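How to Get Crumbs, Salt and Grease Out of a Duvet Cover

Eating in bed is easy to clean up after if you do it the same evening. Left for a week, salt and crumbs work down into the seams and the oil sets into the cotton. The steps below are for a washable cotton or cotton-blend cover with a separate insert. If yours is a one-piece comforter, read the last section first.
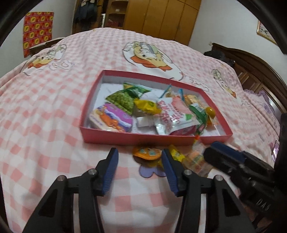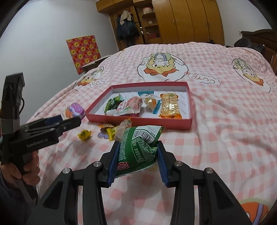 Anil Warrier
Laundry and Bedding Editor, Pitby Home

Updated 2025-10-21

What you need

A vacuum with an upholstery head, or a stiff clothes brush
Liquid dish soap, the plain kind with no added lotion
Cornstarch
An old toothbrush
A piece of cardboard about the size of a magazine
Your regular laundry detergent

Step 1. Pick up the big pieces

Take whole pieces off by hand before you touch the cover with anything else. Brushing over a chip or a puff breaks it up and pushes the oil into the weave. Move pillows and throws off the bed and check under them.

Step 2. Fold in, then carry

Bring the four corners of the cover toward the middle so you have a loose bundle. Carry it outside or to a bathtub and shake it there. Shaking it over the bed puts everything on the fitted sheet, and then you have two things to clean. If the insert is heavy, unbutton the cover and pull the insert out first, slowly, with the opening facing down.

Step 3. Vacuum the seams

Turn the cover inside out. Most of what is left will be in the two bottom corners and along the button placket. Run the upholstery head along each seam in one direction. If the suction grabs the fabric, open the vent on the handle or hold the cloth flat with your other hand. A brush works too, it just takes longer.

Step 4. Find the grease

Grease is hard to see on a checked or patterned cover. Hold the cloth up to a window or a lamp. Oily spots let more light through and look darker when the cloth lies flat. Mark each one with a safety pin, because you will lose them once you start moving the cover.

Step 5. Treat the spots

Slide the cardboard inside the cover under the spot so the oil doesn't go through to the other side. Cover the spot with cornstarch and leave it for 20 minutes. Brush the powder off, then put one drop of dish soap on the spot and work it in with the toothbrush, using small circles from the outside in. Don't rinse yet. Let the soap sit while you do the others.

Cheese powder and chili seasoning leave a color behind as well as oil. For those, dab with cold water first and blot with a white cloth until no more color comes off, and then go on to the cornstarch. Hot water at this stage can fix the color.

Step 6. Wash

Take out the pins. Button the cover closed so that smaller items don't crawl inside it in the machine. Wash it alone or with sheets of a similar color, on warm if the label allows, with the normal amount of detergent. More detergent doesn't help and is harder to rinse out of a large piece of cloth. Skip the fabric softener, which leaves a film that holds on to oil the next time.

Step 7. Check before drying

Look at each spot while the cover is still damp. If you can see a shadow, repeat Step 5 and wash again. Dryer heat can make a grease stain permanent. When it is clean, dry on medium and stop halfway through to untangle it - duvet covers tend to roll themselves into a rope with a wet middle.

One-piece comforters

These need more room than most home machines have. Ours are fine with a single-layer cotton comforter, but a thick queen size goes to the laundromat. Spot treat first as above, pinching the top layer of fabric away from the filling so only the fabric gets wet. Blot with a damp cloth to take out the soap, then dry that patch with a hair dryer on cool. Last February I washed a whole comforter for one buttery thumbprint and spent two days getting the filling dry, so now I try the spot method twice before giving up.

If the filling has clumped after a wash, put it back in the dryer on low with two clean tennis balls and take it out every so often to break up the lumps by hand.

Vacuum the mattress before you put the cover back on, especially along the piping at the edge.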